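How to Make a Proper Pot of Masala Chai

I learned to make chai from my neighbour Waraporn Pongsiri, who had it from a friend at work, who had it from her mother, and by the time it reached me there were three versions of it scribbled on the same card. What follows is the one I keep coming back to. It makes two big mugs or four small cups, and it smells so good while it simmers that people wander into the kitchen to see what's going on!

What you need

Two mugs of water and one mug of whole milk
3 teaspoons of strong loose black tea (Assam is lovely)
10 green cardamom pods
A thumb of fresh ginger
One small cinnamon stick
4 black peppercorns
2 cloves
Sugar, to taste

Start with the spices. Tip the cardamom, peppercorns and cloves into a mortar and give them a few good thumps, just enough to split the pods and crack the pepper. You don't want powder (powder goes gritty at the bottom of the cup, and I've drunk enough of those to know). Slice the ginger thinly, skin and all, and bash that as well.

Put the water in a pan with the spices, ginger and cinnamon and bring it to the boil. Turn it down and let it bubble gently for 10 minutes with the lid half on. The water should turn a pale gold and the whole room should smell of cardamom. Add the tea and simmer for another two minutes. It will look alarmingly dark. Good!

Now pour in the milk and turn the heat back up. Stay with it, please, as milk climbs the sides of a pan the second you look at your phone. When it rises, lift the pan off, let it sink, and put it back. Do this 3 times. Each rise makes the chai a little rounder and richer, and the colour goes from muddy to a really beautiful brick brown.

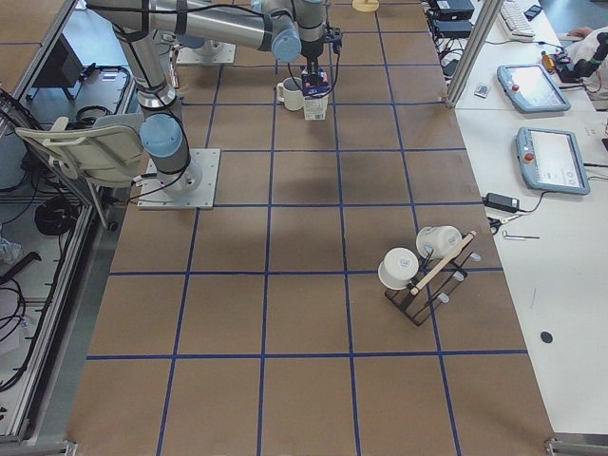 Can I use oat milk instead of cow's milk?

Oat milk works very well, though it needs gentler handling. Pick a barista sort, add it at the very end and warm it through without boiling, or it can go a bit slimy. Skip the three rises and simmer the tea for an extra minute to make up for it. Go easy on the sugar too, as most oat milks are sweet already.

Strain the chai through a fine sieve into a warm jug, pressing the ginger with the back of a spoon. Stir in the sugar while it's piping hot. I take one teaspoon per mug, Waraporn takes two and thinks mine tastes of nothing.

Leftovers keep in the fridge until the next day. In August I pour them over ice with a squashed cardamom pod in the glass, and it's wonderful in a completely different way. For a crowd, double everything except the cloves, which get bossy very quickly.

If you like it hotter, add two more peppercorns before you add more ginger, and taste it again once the milk is in.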